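Home | Tips | Workshop | Kitchen | Desk & Computer | Archive

Keeping a Java build machine usable in a small workshop

A single desktop that runs the build, the test suite and a long-lived service will spend a good part of its memory on heap that is never returned to the operating system. The settings below are the ones in use on the machine at Tidwood, which runs the Miltevum order service and the Gaillard label printer queue.

Set the initial and maximum heap explicitly. With no -Xmx the JVM takes a fraction of physical memory, and two processes doing so at once will push the machine into swap. Use -Xms and -Xmx with the same value for the service. Leave -Xms low for build tools, which exit when done.

Turn on GC logging before changing anything else. The option is -Xlog:gc*:file=gc.log, with rotation. One working day is enough to start with. Ours had 1,395 young collections and 2 full ones, the longest pause being 111 ms. Both full collections came from an explicit System.gc() call in an old report library -- check for these before blaming the heap size.

Do not run the build and the service on the same cores. On Linux, taskset is sufficient. Parallel GC threads are sized from the processors the JVM can see, so confirm the count after pinning.
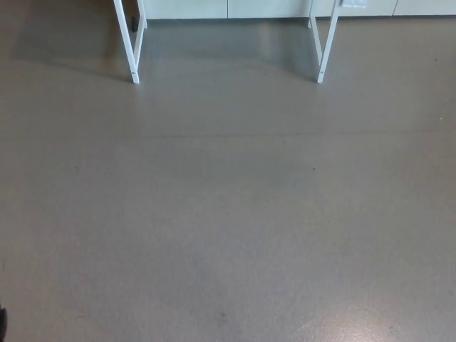
Gray floor and white metal legs, with low white cabinets behind.

Clean the intake filter every February and again in late summer. A clogged filter lowers the sustained clock speed, and this shows in the GC log as slowly lengthening pauses with no change in allocation rate. Shut down first, hold the fan blades still, and use a soft brush.

Keep heap dumps off the system disk. A dump can be as large as the live heap, and -XX:+HeapDumpOnOutOfMemoryError writes to the working directory unless -XX:HeapDumpPath is set. The Irkska scripts delete dumps after 36 hours -- copy anything needed before then.

Change one flag at a time and write it in the start script with a comment. Flags typed at the prompt are lost at the next restart.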